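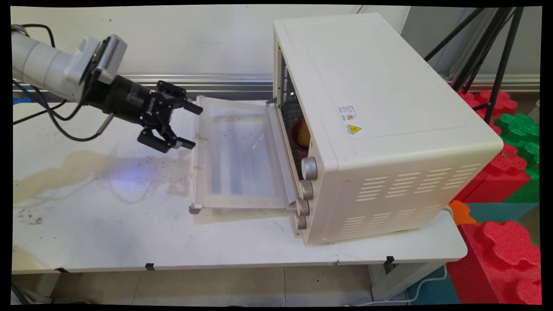

How to Clean a Toaster Oven
Updated 2021-06-07

A toaster oven that gets used every day needs a proper cleaning once a month. Grease on the walls smokes at high heat, and old crumbs can catch fire. The job takes 34 minutes at an easy pace, plus drying time.

What you need
Dish soap
Baking soda
A soft sponge and two cloths
An old toothbrush

Before you start
Unplug the oven and let it cool all the way down. Move it to a table or counter with enough room in front for the door to open fully. Put newspaper under it if you care about the surface.

Step 1. Take out the loose parts
Remove the rack, the baking pan and the crumb tray. On most models the tray slides out from the front or the back, below the heating elements. Tip the crumbs into the trash and leave everything to soak in hot soapy water.

Step 2. Wipe the inside
Use a damp sponge with a drop of soap. Wring it out well – water should never drip onto the elements. Don't scrub the elements themselves. If they are dusty, go over them once with a dry cloth. Skip oven spray and steel wool, especially on a nonstick lining.

Step 3. Clean the glass
Mix three spoonfuls of baking soda with one of water, spread the paste on the inside of the glass and leave it for 20 minutes. Wipe it off with a wet cloth, then dry with a clean one. Go over the glass twice if it still looks cloudy. Don't lean on an open door, as the hinges bend easily. Use the toothbrush along the edges and around the hinges.

Step 4. Wash and dry the parts
Scrub the rack and trays, rinse, and dry them by hand. Put the crumb tray back first.

Step 5. Run it empty
Plug the oven in and run it at 300 degrees for five minutes with a window open. A faint soap smell is normal the first time. If you see smoke, switch it off, let it cool and wipe the inside again.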